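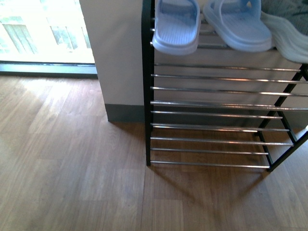 Nidov Entrance Matting

Home / Products / Entrance and Corridor Flooring / Nidov Entrance Matting

Overview

Nidov is a cut-pile entrance mat manufactured by Kemden for schools, clinics, residence halls and places of worship. It is intended for interior use immediately inside an exterior door, where grit and moisture carried on footwear would otherwise reach the finished floor. The mat is supplied as a loose-laid unit with a beveled border or as a roll for fitting into a recessed well.

The product is rated for entrances receiving up to 2,000 crossings per day. For busier entrances, customers are referred to the Awan scraper grid, which may be installed outside the door and used together with Nidov.

Construction

The pile is solution-dyed nylon with a coarse monofilament yarn twisted into the tufts. The coarse yarn loosens dry soil and the finer yarn holds moisture. Total pile weight is 52 ounces per square yard. The backing is nitrile rubber, molded with a low stud pattern for carpet or left smooth for hard floors. Please state the floor type when ordering. Studded backing must not be used on hard flooring.

Sizes and colors

Roll width: 60 inches
Loose-laid mats: cut to order, bordered on all sides
Recessed mats: cut to template, no border
Colors: Slate, Peat, Harbor, Dark Moss

Dark Moss is supplied in rolls only. Slight variation in shade between production runs is normal, and orders for adjoining areas should be placed together. Samples may be requested from the Kemden office, and are sent without charge to institutional customers.

Planning the entrance

The length of the mat in the direction of travel has more effect on performance than its width. A person entering should be able to take several full steps on the matting before reaching the floor beyond. Where the vestibule is short, the matting may be continued around a corner or into the first part of the corridor.

Doors must clear the pile throughout their swing. Loose-laid mats should not be placed where a wheeled cart regularly crosses the border at an angle. In these locations a recessed mat is the preferred arrangement.

Buildings in which occupants change into indoor footwear need a little more planning. The changing point should be placed at the inner end of the mat, with seating and storage on the dry side. Open racks are suitable, as the floor beneath them can be swept. Furniture legs should not stand on the mat itself, where they will crush the pile and interfere with lifting it for cleaning.

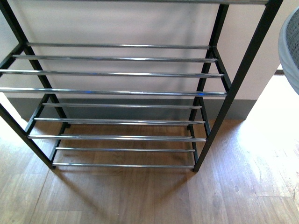 Installation

Unroll the matting in the room where it is to be laid and leave it flat overnight. The room should be kept at 65 degrees Fahrenheit or above during this period. Matting laid cold may ripple at the edges.

The floor must be clean, dry and level. Newly finished or waxed floors must be fully cured. Rubber backing can discolor some floor coatings, and the manufacturer of the coating should be consulted if there is any doubt.

For recessed wells, measure the well at both ends and in the middle. Older wells are seldom square. A paper template should be sent with the order, marked with the direction of travel and the words "top face."

Cutting on site should be done from the back with a hooked blade. Cut edges that will remain exposed must be sealed with Kemden edge compound.

Care

Vacuum daily in both directions, using a machine with a rotating brush. During wet weather, lift loose-laid mats at the end of the day and dry the floor beneath.

Wash by hot water extraction when the pile appears flattened or when vacuuming no longer restores the color. Do not use bleach, solvent cleaners or any product containing silicone. Hang or lay flat to dry; do not fold. Mats that have been rolled for storage should be rolled with the pile facing outward.

Road salt leaves a white residue on darker colors. It should be rinsed out with plain water before any detergent is applied.

Ordering and delivery

Orders are accepted from institutions and registered contractors. Stock rolls are shipped from the Draltcombe warehouse. Cut and bordered mats are made to order and cannot be returned unless faulty. Templates received by noon on Tuesday are entered in that week's cutting schedule.

Customers planning replacement before winter are advised to submit templates well ahead of November, when cutting times are longest.

Related products

Awan Scraper Grid
Kemden Edge Compound
Nidov Corridor Runner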